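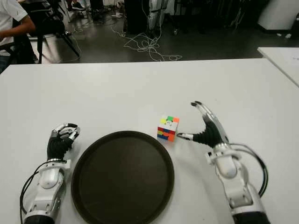 讲稿备注 球队上座率那场 2022年4月26日，星期二
（语速放慢！上次讲太快，后排说没听清）

开场
先别放数据。问一句：在座谁这个赛季进过Ekcombe的主场？举手。等几秒。
然后讲：两个赛季前这里的票要托人。现在开场前十分钟走到窗口，随便挑座位。
Ekcombe，联赛中游的篮球俱乐部，不是豪门，城里就这一支职业队。背景一句话带过，别展开。

第一部分 怎么掉下来的
顺序：输掉分区决赛第七场 → 夏天主力后卫走人 → 主教练走人 → 票价没降。
重点在最后一条。前三条球迷都能忍，票价那条忍不了。
最低的一场，到场1012人。周中，下雨，对手Romwood，也是垫底队。
这个数字念完停一下。
有人会问是不是检票数。是检票数，不是售出数。两个差很多，俱乐部对外一直报售出数，所以报纸上看着没那么惨。
季票：续订少了400张。走的大多是坐了很多年的老座位，底线后面那几排。这批人一走，主场的声音就没了，球员自己也说客队罚球的时候安静得奇怪。

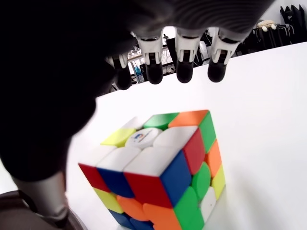 桌上的魔方，还没复原

第二部分 管理层试过什么
试过的，一条一条讲，快：
- 半场抽奖。没用，抽完人就走。
- 换吉祥物。孩子喜欢，家长没因此多买票。
- 学生票。有用，但只在周五有用。
- 冠名商换成Stukmont，球馆外立面重新刷了一遍。钱进来了，人没进来。
这里可以开个小玩笑，看现场气氛，冷场就跳过。
我的看法：前面这几样都在改球馆里的东西，问题出在去球馆的路上。散场以后末班车已经开走了，住城东的球迷打车回家比票还贵。这个我自己试过，等了四十分钟，冻得不行。
（别在这里骂公交公司，上次有人不高兴）

第三部分 Golob做法
Golob是隔壁赛区的队，战绩比Ekcombe还差，上座反而在张。
三件事：
一，比赛提前半小时开。电视台不乐意，谈了一个夏天，6月才签下来。
二，散场接驳车，凭票根免费坐。每场给车队225块补贴，俱乐部出。有人会说太便宜了吧，对，就是因为路线短，两趟就拉完。
三，老季票球迷保留原座位，欠一年也留。这条最聪明，几乎不花钱。
强调：Golob当时也没有赢球。不要等赢球再做。
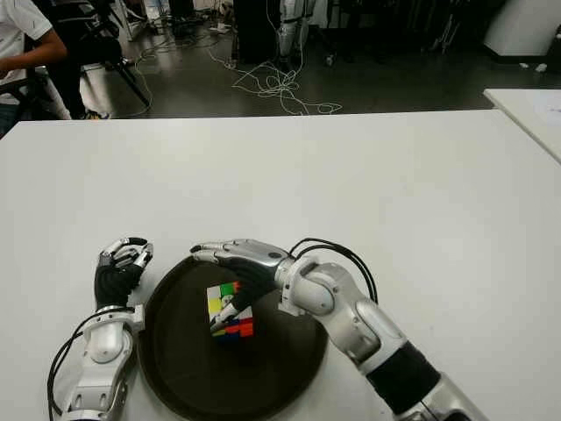 魔方在圆托盘里，两只机械手

第四部分 那竞技上怎么办
一定会有人问，准备好。
短答：年轻人要给时间。去年选进来的两个后卫，上场时间都不稳定，打五分钟就换下来，谁也看不出好坏。
长答（有时间再讲）：防守篮板。全季最难看的就是这一项，末节领先的球丢在二次进攻上。这不需要大牌球星，需要一个肯卡位的四号位。选秀位置不差，别拿去换老将。老将来了打一年，走了又是从头。
不要预测下赛季胜场数！主持人肯定会追问，绕过去，说看六月选秀。

收尾
回到开场举手的那个问题。
再问：如果散场有车，谁会去？再举一次手，让大家自己看看周围。
然后直接进提问，不放感谢页。

提醒自己
水放讲台左边。翻页器电池换新的。
第二部分超时就砍吉祥物那条。
1012别念成一千零二十一，彩排念措了两回。
有人要原始表格的话，会后留邮箱，晚上发。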